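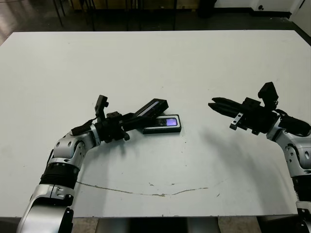 Phone box in two parts: dark lid, shallow black tray.

Jostix two-part rigid boxes – phone size and up
Sold by Jellow
Pack of 11 / Carton of 224
In stock

Lift-off lid boxes for phones, small tablets, watches, chargers, that kind of thing. Rigid board, paper wrapped, arrive made up. No folding, no glue, no tape. Lid comes down over the tray and sits snug, with a slow drop if you leave the thumb notch out when ordering.

Mostly bought by refurb shops and people reselling handsets who don't want to send a decent phone out in a jiffy bag. Also get used for gift cards, jewelry sets, samples. We don't mind what you put in them.

Colours
Black, charcoal, white, kraft. Black and charcoal look close on a screen, order a sample if it matters. White marks easily – clean hands.

Sizes
Slim: one handset, no charger
Standard: handset plus cable tray underneath
Deep: handset, cable, plug, paperwork
Tablet: up to the smaller tablets only, measure first please
All sizes are inside sizes. Outside is a bit more, matters if you're fitting them into a postal carton.

Inserts
Foam or card, sold seperately. Card inserts come flat and push together in 4 folds. Foam is cut to a plain rectangle unless you send us a drawing. We can't cut from a photo of your phone, sorry, need measurements. 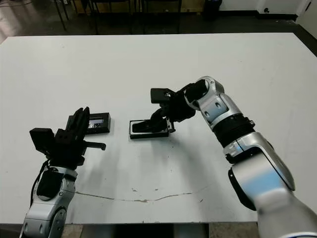 Printing
One colour or foil on the lid, inside or out. Minimum run for printed boxes is 1,464, mixed sizes fine as long as the artwork is the same. Send a PDF with fonts outlined. Proof comes back by email, nothing gets printed until you say yes. Foil on kraft is patchy at small text sizes, keep it chunky.

Plain boxes have no minimum beyond the pack of 11.

Delivery
Packs go by parcel post. Cartons go on a pallet if you order more than a few, so we need a phone number and somewhere the lorry can stop. Boxes ship with lids on, nested inside out where the size allows it.
Printed orders take longer. For Christmas stock get your artwork to us by the end of September, later than that is a maybe.

Storage
Keep dry and off the floor. Damp board swells and then the lids stick. Don't stand heavy stuff on the Deep size, the sides bow.

Changes to this page
July 2, 2023 – the old Baumgart boxes are gone, the Standard replaces them. Tray is slightly shallower. If you have Baumgart inserts left over the foam ones fit, the card ones dont.

Returns
Unprinted, unopened packs only. Crushed corners on arrival – send a picture of the outer carton as well as the boxes, and we'll replace them.

Also from Jellow
Trasto outer cartons, sized to take one Standard or two Slim
Tissue, cut sheets
Clear seals, round
Blank lid labels on a roll

Samples: one of each size, plain, you pay postage only. Put the colour in the order notes or we'll send black.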